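Subject: Re: [mirby-club] Gripper entry for the July round
From: Iresha Samarakoon
Date: 12/13/24

Dunstan wrote:
> The Marus team think the hand-held gripper will be ready for the tube
> task well before July. They had 62 good goes at it last week, so I'd
> like to put our name down now and pay the 600 deposit.

I'd hold off. What does "good" mean in that 62? If it means the fingers closed on the tube, fine, but the task asks for the tube to be picked up, moved and laid down straight. I've read the Pidumach rules twice and a grab on its own scores 2 points out of 7.

I also don't trust a result that comes from one table with one person's hand on the tool. Let somebody from the younger group try it cold, with the tube dropped any old how, and write down the misses as well – all of them.

The tube is coiled in a loose loop on the foam, with one strand going up, and I can't see that being an easy thing to lay straight:

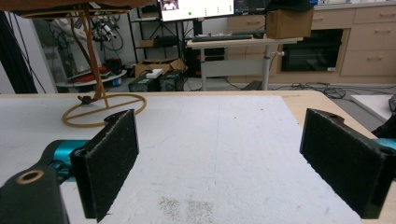
Photo: Mirby Robot Club / I. Samarakoon

The pads have a fuzzy, textured face. Has anyone tried them against plain rubber ones? I asked in July and got "they feel better", and I'd want more than that before we spend the deposit.

Send me the full log and I'll go through it.

Iresha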